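Home Organization, Unit 4: Drying Dishes in a Small Kitchen
Notes from 1/28/25, typed up by Evie Lightfoot

Hi all! A few of you asked for these after class, so I've cleaned up my scribbles (mostly) and added the bits I skipped when we ran long on sponges.

Let's start with where the water goes. When you wash a cup and set it mouth-down on the counter, you trap damp air inside it, and the rim sits in whatever drips off. Leave it overnight and you get that stale smell, the one Lucrezia Galli described as "old vase." She's right, and plastic is worse for it than glass in my kitchen. A folded towel underneath helps for an hour or so and then it's just a wet towel.

A wire cup rack holds the cup off the surface so air can get in from below. You don't need a fancy one! Look for a wide base, and give it a little shove in the store with something hanging on one side only. If it tips, put it back on the shelf.

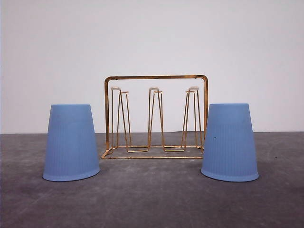

Placement matters more than people think. I kept mine right next to the stove for ages and wondered why everything felt greasy (yes, I teach this class). Move it near the sink, leave some elbow room on both sides, and keep it away from the edge if you have kids or a cat.

Cups with ribbed sides need a bit of extra care, by the way. Soap likes to hide in the grooves, so run your thumb up and down them under the tap before you call it done. Same goes for any cup with a thick lip – tip it and give it one good shake over the sink.

Wire racks want a wipe every week, especially down at the base where the drips end up. Warm water, a drop of dish soap, soft cloth. Please don't use steel wool on anything with a shiny finish, I've ruined one that way and I'm still annoyed.

For next time: write down where your cups dry now and how long they sit there before somebody puts them away. Bring the list with you. We'll do drawers and shelf liners, and the pantry unit moves to March.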